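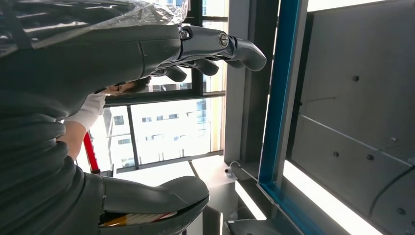
In praise of the unfinished wall

I want to put in a good word for bare concrete, and for big windows with black metal frames, and for blue metal left out where people can see it. I've been working in rooms like this for a good few years now and I still get a small lift when I walk in on a Wednesday morning and the daylight is already halfway across the wall.

People apologise for these rooms. They say "it's a bit industrial" in the voice you'd use for a damp patch. When Kelly Mapplebeck first showed me round the place in Hinley she kept telling me what could be done with it: plasterboard over the concrete, a suspended ceiling, something soft and beige on the column. I begged her to leave it all alone. (She did, mostly, and we are still friends.)

Take the wall first. A concrete panel wall is a wonderful thing to have beside you while you work. You get the faint seams where one panel meets the next, and the dark round bolts dotted about, and after a few weeks you know it the way you know a stretch of pavement outside your house. It changes all day long! At nine it looks nearly blue, by mid-afternoon it has gone the colour of porridge, and under the lamps in winter it turns quite warm. A painted wall has one good year in it and then it's scuffs and the ghosts of old tape. Concrete takes the knock and carries on. I have leaned ladders on ours, and bicycles, and once a very heavy door that belonged to Geert Boersma, and I couldn't find you the marks.

Then there's the blue. Somebody, somewhere along the line, decided that the metal beam should be blue, a proper blue, next to all that grey, and I would like to shake that person's hand. It runs straight up past the concrete with no attempt at fitting in. Hide it in a box and you'd have a lumpy white corner that collected dust. Leave it out and you have the best colour in the place, and you can also see what it's made of, which I find cheering in a building. I like to know what's holding things together.

Geert, who taught me most of what I know about workshops, disagrees with me about nearly all this. His view is that bare surfaces are noisy and that people who love them have never tried to hold a conversation next to one. He has a point about the noise. A dropped spanner in a concrete room is an event. We hung some felt at the back and laid rubber matting under the benches, and that took the edge off, though I'll admit I still hear Kristof Goossens's laugh from the far end of the corridor. I can live with that. It's a good laugh.

The window is where I get properly evangelical. Ours looks out at a white building with rows and rows of small dark windows, and I have had visitors say what a shame about the view. What shame? It's a big pale face for the sun to bounce off, and we get all of that light second-hand and beautifully even. If you do any work with your hands, even light is worth more than a hillside. You can look at the thing in front of you without squinting, your own shadow doesn't fall all over it, and on a bright day in August the building opposite practically glows. I've worked with a lovely view, at Dekanmont, trees and a bit of river, and the room behind it was so gloomy that we had the strip lights on at lunchtime.

And please, keep the frames black. There is a fashion at the moment for glazing that pretends it isn't there, one enormous sheet with the edges tucked away. I like a window with bars across it and down it. Black lines on bright glass give your eye somewhere to rest when you look up, and they make the sky look brighter than it is. Žofie Danko, who draws for a living, says she uses ours to check her verticals. I use it mainly for staring, which is also work, whatever Kelly thinks.

None of this is cheap in February. Big glass is cold glass, and a concrete wall will soak up a morning's heating before it gives you any back. We wear jumpers. There's a second kettle. If I were doing it again I would spend the money on decent seals and a thick curtain for the evenings, and I'd still not spend a penny on plasterboard.

So if you are about to take on a room like this and someone sends you a quote for boxing in, covering up and smoothing over, sit in the place for a week first. Bring a chair and move it around. Watch where the light gets to, and have a look at the bolts. Then ring them and ask what they'd charge for just cleaning the windows.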